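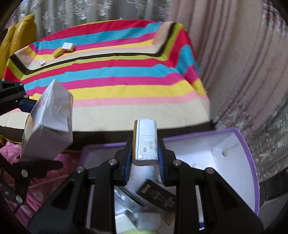

Fevthorpe wrote in after the last session to ask whether the order things go into a box really matters, or whether it's only fussiness on our part. It matters a lot, and I was so pleased to get the question that I've moved it to the front of this handout!

Packing Small Goods, Unit 6
Boxes inside boxes

Small cartons look easy. They're light, they have flat sides, and they seem to stack themselves. Then you close the lid, carry the lot down a flight of stairs and hear everything sliding around.

Start with the outer box. Run your hand over the lining before anything goes in. Foam remembers what was pressed into it, and a dent can leave a carton leaning. If the back wall is curved, don't push a square corner into it — leave the gap and fill it with a folded cloth.

Next, the big pieces. Lay them down flat and settle them before you touch the small ones. Paper-wrapped boxes scuff at the corners first, so lift them by the long sides. Same with little upright cartons: two long sides, light pressure, straight down. I love how much neater people get once they stop grabbing from the top.

Labels face the front or face up. Pick one and keep to it for the whole box.

Soft things (quilted cloths, small cushions) go in last, where they can fill whatever space is left. Please don't wedge them in so hard that the cartons bow.

The shake test: close the lid, hold the box level, tip it 90 degrees and bring it back. Listen. A soft rustle is fine, a knock means you open it up and try again.

For November
Pack one box at home, unpack it, and pack it again in a different order. Write down which way was quieter. Reading is the Hrnčiar handout, first section only — the tables at the end can wait.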